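3.2 Surfaces and vessels in the shared dining rooms

The second part of the study considered the objects that residents handle at mealtimes. Earlier work on communal eating has tended to concentrate on menus, portion sizes and staffing, and has treated the table itself as a fixed background. Our interviews suggested that this was a mistake. When residents of the Orkarby and Etell housing schemes were asked what made a meal feel settled or hurried, they spoke about noise first, and about tables and crockery second. Food came third.

Both schemes house adults over the age of 60 in self-contained flats, with one dining room on the ground floor. Orkarby serves a midday meal 365 days a year. Etell closes its kitchen on public holidays and leaves cold dishes in a shared refrigerator. The difference matters for what follows, as the Etell residents lay and clear their own tables on those days and had stronger views on the weight and storage of the crockery.

We held 29 interviews across the two schemes, each lasting between half an hour and an hour. Residents were asked to describe the last meal they had eaten in the dining room, beginning with where they sat. They were not asked about tableware directly until the final part of the interview, and by that point most had already raised it. A further 11 interviews were carried out with kitchen and domestic staff, whose answers are reported separately in Section 4.

Three matters came up repeatedly. The first was the contrast between a vessel and the surface it stands on. Orkarby replaced its dark tables with pale ones in the spring before the study began, and the change divided opinion. Residents who liked the new tables said that the room felt larger and that crumbs were easier to find. Those who disliked them said that white plates seemed to disappear, and several had gone back to bringing a cloth or a mat from their own flats. Cream and beige bowls were judged differently from white ones - they were thought warmer, but also more likely to look unwashed.
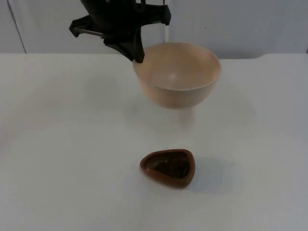
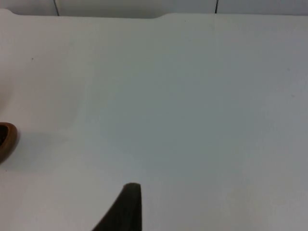

Figure 3. Vessel and surface. First image: beige bowl above a white tabletop. Second image: a pale tabletop, with its far edge near the top.

The second matter was glare and uneven colour. A pale surface takes on the tint of whatever light falls across it, and residents at Etell, where the dining room has windows on two sides, noticed that their tables looked different at noon and at four in the afternoon. Most gave this little weight. For residents with reduced sight, however, a soft change of tone could be mistaken for a spill or for the edge of a mat. One resident reported wiping the same patch of table each day until a neighbour told her it was a shadow. Staff at both schemes had not been aware of the difficulty.

The third matter was the rim. Bowls were preferred to plates for almost every dish that could be served in one, and the reason given was nearly always that a rim offers something to hold. Residents with stiff or painful hands described taking a bowl by its edge, with the thumb inside and the fingers beneath, and they disliked thick rims for this purpose. The Brirow range in use at Orkarby was praised for its light weight and criticised for its narrow foot, which made the bowls tip when pushed. At Etell the crockery had been gathered over many years and did not match. Residents there tended to have a favourite bowl and to look for it in the cupboard, a habit which the staff tolerated.

These findings agree in part with the earlier Cho survey of day centres, in which table height and seating were ranked above tableware. The Cho survey used a printed list of items, and crockery appeared near the end of it. We think it likely that open questions gave our respondents more room to mention small objects, although the two groups also differed in age and in how often they ate together.

Some caution is needed. Neither dining room was altered for the study, so the remarks on colour rest on memory and preference and were not tested. The Orkarby tables were also new, and complaints about new furniture may fade. A second round of interviews is planned for May, when the tables will have been in use for a full year and the matching crockery ordered for Etell should have arrived.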